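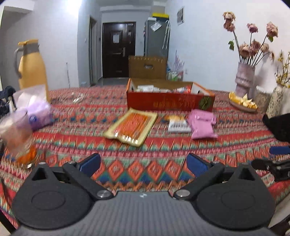

A two-fingered gripper over a table set with snack packets, a red cardboard box and a thermos jug. Packers at Fakhoury are recording everyday handling jobs with tools of this kind.

Packers asked to teach the machine that may take their shifts

BROSTBY – Fakhoury, the snack and gift-box packer on the east side of town, has spent the spring paying some of its own line workers to pick up packets with a pair of plastic-and-metal pincers. The company calls it an investment in its people. A number of those people would like to see that in writing.

The work is part of Lorkus, a project run with the automation firm Ostden. Workers hold a gripper in each hand, with a camera riding on top, and go through ordinary handling jobs: put this packet in that box, move the jug, take the tissue pack from one side of the table to the other. The recordings go to Ostden, which uses them to train software. Later, if all goes to plan, the software runs a pair of robot arms at the end of Fakhoury's mixed-gift line, where assorted snacks go into cardboard boxes.

Of the plant's packing staff, 40 have signed up. They do their recording at tables in ordinary rooms as well as on the line, and the tables are deliberately busy ones. Ostden says software trained only on a clean steel bench falls apart when it meets a patterned surface or a shiny wrapper. That much is easy to believe. Clear film and foil catch the light, soft packets change shape when squeezed, and a bag that was flat a minute ago may be standing up the next time anyone looks at it.

The rest of the pitch takes more faith.

In a notice put up by the time clock in April, Fakhoury told staff that Lorkus would "remove the repetitive part of the job and leave the skilled part." It did not say what the skilled part was. Several packers who spoke to us during a shift change, and who asked that their names be left out, said they had put the question to their supervisors and had been told that details would follow. They were still waiting in June.

"The repetitive part is the job," said one woman who has packed gift boxes there for most of her working life. "You take that away and I'm standing next to a box."

Another packer was more relaxed about it. He said the recording sessions were easier on his back than the line and paid the same hourly rate, and that he had watched two earlier machines arrive at the plant with a lot of ceremony and leave under a tarp. He did not expect this one to be different. He did think the company should pay extra for the recordings, which he described as "my hands, on their computer, for good."

Pay is the sorest point. Workers get their normal wage for the hours they record. They get nothing for the recordings themselves, and the consent form, a copy of which was shown to us, gives Ostden the right to use the material in "current and future products." One of those future products could be sold to a packing plant in another state. Asked whether workers would see any money if that happened, Ostden said in an email that participants are "fairly compensated for their time." Asked again, it sent the same sentence.

The form also says taking part is voluntary. Nobody we spoke to said they had been forced. But two workers said their team leads had mentioned that recording hours would be "looked at favorably" when the fall schedule is drawn up. Fakhoury said it has no such policy and that supervisors had been reminded of this. It would not say when the reminder went out.

Then there is the matter of what the grippers can do. The tools have two fingers each, with pads at the tips. A person's hand has more than that, and packers use all of it, often for two or three things at once. A woman on the mixed line showed us, with a sandwich bag and an empty carton, how she holds the flap back with her little finger, flattens the bag with her thumb and slides it in along the side. She had tried the same thing with the grippers and could not do it. She found another way, which involved putting the bag down and starting over, and it took her much longer.

Ostden says this is expected, and that the aim is to record methods a robot can copy, whatever a person might do bare-handed. Fair enough. It does mean that the slow way is the one being taught. The company's own target for the arms, given in a slide shown to staff, is 600 boxes a shift. The slide did not say how many people would be on hand to fix the ones that go wrong, or whether a box that had to be repacked counted toward the total. We asked. Ostden said the figure was "indicative."

It also would not say how often the trained system now succeeds. It said the project had collected 903 recordings from the Brostby workers so far and that the results were encouraging. A count of recordings says how much work the packers have put in. It says very little about whether a robot can put a crinkled plastic package into a shallow box without crushing it, and that is what Fakhoury is supposed to be buying.

Ostden turned down a request to watch the arms run. A demonstration was held for managers in May, behind closed doors. A maintenance worker who was in the building said he heard clapping, and a bit later heard somebody ask for the broom.

There are parts of the project that workers like. The recording hours are done sitting or standing, as the person prefers, and there is no belt setting the pace. Breaks are easier to take. A few of the younger staff said they enjoyed getting good at something odd, and one has been asked to check other people's recordings for mistakes, such as moving too fast or letting a sleeve hang in front of the lens. She hopes it will turn into a permanent position. So far it is listed as a temporary duty with no change in grade.

Others find it tiring in a new way. The grippers are held out in front of the body, and after an hour the wrists and forearms feel it. Workers have been told to take a pause whenever they need one, but they are also told at the end of each session how many usable recordings they made. Three packers said they knew exactly how their number compared with everybody else's, although no list is posted.

Some have also been invited to record at home, in their kitchens and front rooms, on the grounds that homes offer a better mix of objects and light. The cameras take in whatever is behind the table: the door, the fridge, what is hanging on the wall. Ostden says faces and documents are blurred before the recordings are used. It did not say who sees them before the blurring, or how long the originals are kept. Fakhoury referred that question to Ostden.

One man said he had agreed to do it at home and then changed his mind after his wife asked who would be looking at her living room. He was moved back to the plant sessions without any fuss, he said. He has not been told whether the one recording he did make at home will be deleted.

What happens to the mixed line after the arms arrive is the question everyone comes back to. Fakhoury says there are "no plans for layoffs linked to Lorkus." The wording is narrow. It leaves room for shorter hours, for seasonal workers who are not called back, and for jobs left unfilled when people quit or retire. The plant takes on extra hands each fall for the holiday boxes, and many of its permanent packers started that way. Asked if it would hire the same number this year, the company said it was too early to say. By this point last year, workers said, the sign-up sheet was already hanging in the break room.

The company did offer one firm commitment. Anyone who has recorded for the project will be "given the opportunity to apply" for new technician roles once the arms are installed. There are to be two of those roles. They require a certificate that the plant does not currently offer, and Fakhoury said it was looking into whether the cost of the course could be shared.

The packers' own request is simpler. In a letter handed to management in June, they asked for a guarantee of hours through the winter, a payment for each recording kept, a date after which recordings made in homes will be erased, and a chance to see the arms work before they are bolted to the floor. Management said it would reply in July.

Recording goes on in the meantime. The afternoon session starts at 2 p.m., and there is a waiting list for the chairs.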